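Sorting bottles with two baskets and one tray

I wrote this for new people in our packing room at Hastthorpe, but it works also at home, for example when you clean out the laundry cupboard. You need a table, two baskets with holes in the walls and one flat tray with handles.

1. Wipe the table and let it dry.
2. Put the tray in the middle, with one handle toward you.
3. Put one basket on the left and one on the right. Leave a small gap on both sides, so your fingers can go between.
4. Lay the bottles in the baskets, on their side. Tall ones fall over if they stand.
5. Take a bottle from the left basket, check the cap and the neck, and lay it on the tray. Then take one from the right.

Before the first bottle is moved, the tray should be empty and each basket should have its own bottles inside.

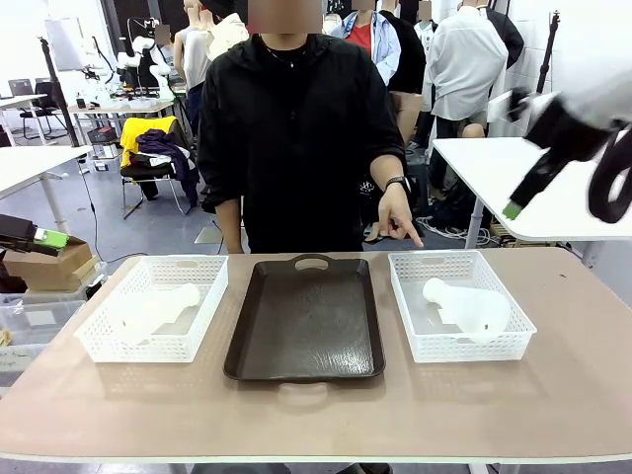
How many bottles can go on the tray at one time? Three is a good number for the half-litre size, and with small ones you can try more.

When the tray is full, lift it with both handles and carry it to the shelf. Do not push it over the table – the bottles roll and you must start again.

Normand Penner, who trained me, changed the sides after every tray. I don't do this, but for left-handed people it can be more comfortable. Our baskets are from Frerichs, any light ones will do.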